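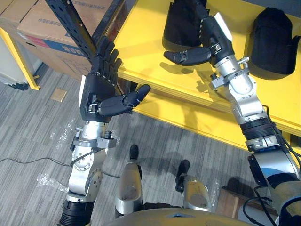

**Vimska** is a two-armed humanoid robot with legs, used for handling trials at the Isico workshop. The article covers setup, routine care and common repairs of the one unit kept there. For the control software see *Belo (controller)*.

## Overview

Full-size torso, two legs, two arms. Each arm ends in a black multi-fingered hand with a jointed thumb and a white panel on the back. Wrists are silver, held by a bolted clamp. Cameras are in the head, looking down over the chest, so the top of the torso shell always takes up a little of the lower view. This is normal and is not a mounting fault.

Work is done standing, at a yellow table. Table height is fixed. Operators who want a different height shift the robot.

The unit was put into service in December, replacing an older bench arm known as Mägi. Some Mägi parts are still in stock and don't fit. The clamp rings look alike but the bolt circle is smaller.

## Setup

### Standing position

Feet parallel, toes toward the table. Floor under the feet must be carpet or mat, flat, no seams under the heel. Check toe pads before every session. A pad that has lifted at the corner will catch and the balance routine reads it as a push.

Distance to the table is set by the arms: hand over the tabletop, elbow still bent. If the elbow goes straight the robot is too far back. Move it with power off and two people on the lifting points, never by the wrists.

### Cables

Arm cables run in loops down the outside of the arm. Loop must be loose enough for full forearm rotation, otherwise the connector at the elbow takes the load. Most dropouts on the right side in the first months were traced to this.

Floor cables are routed to the side and away from the feet. Packing film and loose wrap should be picked up before legs are enabled, a foot will slide on it.

### Start sequence

1. Emergency stop pressed in. Main power on.
2. Wait for the Belo controller to report both arms. Left comes up first, always.
3. Release the stop. Arms hold but don't move.
4. Run homing on the hands only. Fingers open, thumbs out to the side.
5. Run homing on the arms, one at a time. Keep clear of the rack next to the table when the left one goes.
6. Legs last.

If step 2 lists only one arm, do not go on. Power down, reseat the shoulder connector, start over. Repeating the sequence without powering down stores a bad offset.

## Calibration

Done after any hand removal, and otherwise every 174 hours of run time. The interval was picked by the workshop, the maker gives no figure.

Two reference poses are used:

* **Hand up.** Palm vertical, fingers pointing at the ceiling and slightly bent, thumb held out sideways. Shows finger sag. A finger that settles lower than its neighbors has a slack tendon.
* **Hand down.** Fingers toward the tabletop, thumb parallel to it. Shows wrist error. Slide a gauge under the fingertips, compare with the logged value.

It is usual to hold one hand in each pose and then swap. Saves a run, and the load on the torso is different on the two sides, wich brings out shoulder errors that a symmetrical pose hides.

Soft items are used for the grip check afterward. Black padded pieces are the standard load as they deform, don't roll, and do no harm if dropped. Hard objects only after the grip check has passed.

## Maintenance

### Wrist clamps

The weak point of the design. Small black bolts work loose with vibration. Retighten crosswise, never in a circle. Threadlock on the ring bolts, none on the fittings next to them. A clamp that has slipped will show as a rotation error that grows during the day and is gone after a restart, so it gets missed.

### Hands

Wipe the fingers with a dry cloth. No alcohol on the segment joints. Tendons are checked by hand with power off, each finger bent and let go, and should return without a click. Replacement at 3000 grip cycles or at the first click.

The white back panel comes off for access to the finger drives. Screws are short and there's one longer one, at the wrist end. Putting the long one in the wrong hole has cracked a panel at least once.

### Arm sleeves

The black ribbed sections flex with the joint under them. Dust collects in the ribs. Vacuum, don't blow, compressed air pushes grit past the seal. A sleeve with a split rib is replaced whole.

### Feet

Toe pads are glued. Old glue must come off fully before the new pad goes on. Cure overnight with the robot hung, not standing.

## Common faults

| Code | Meaning | Usual cause |
|---|---|---|
| 9 | Hand not found | Wrist connector not seated |
| 3706 | Arm offset out of range | Clamp slipped, or start sequence repeated without power down |

Other codes are listed in the Belo article. Faults with no code are mostly mechanical. Thumb that stops short of its end position: look for grit in the base joint before changing the drive. Buzzing at the elbow in a held pose is gain set too high and does no damage for short periods.

## Repair notes

Hand removal takes one person. Arm removal takes two, and the arm has to be supported at the elbow before the shoulder bolts are touched. The first service sheet left this out. It was added by Rasmus Sproģis, who also rewrote the start sequence, in the revision of May 30, 2021. Older printed copies should be thrown out.

Right and left hands can't be swapped. The wrist connectors will mate, but the thumb drive then runs backward against its stop.

After any repair above the wrist: full calibration, both poses, both sides, then grip check. After a foot repair a standing test is enough. Log the run hours each time, the counter in the controler resets when the battery is pulled.

## See also

* Belo (controller)
* Mägi (bench arm)
* Tendon-driven hand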